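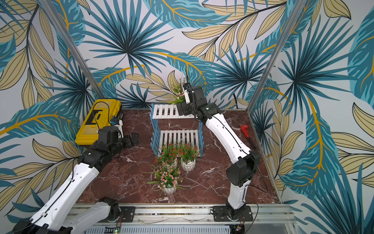
Progress Report to the Daravel Fund
Civden Print Studio, botanical series
3/13/25

1. Work completed
Six of the planned plates have been drawn and transferred. Four are proofed in full color. The remaining two exist as key-line proofs only, pending a decision on the second green. Registration on the four color proofs is within tolerance at all corners.

2. Materials
The first delivery of Moges cotton paper was accepted. Test sheets printed with Drisatex ink took longer to dry than the schedule allowed, so each color layer now gets two days on the rack. The edition size is unchanged.

3. Budget
Spending to date is within the approved lines, with one exception. Framing for the summer exhibition was quoted $1000 above the estimate. We request permission to move that amount from the travel line, where it is not needed. No additional funds are requested.

4. Schedule
Editioning of the four approved plates starts once the transfer is confirmed. The exhibition remains set for June. Catalog text is in draft and will be sent with the next report.

5. Open items
Written approval of the budget transfer.
Final wording of the funder credit on the title sheet.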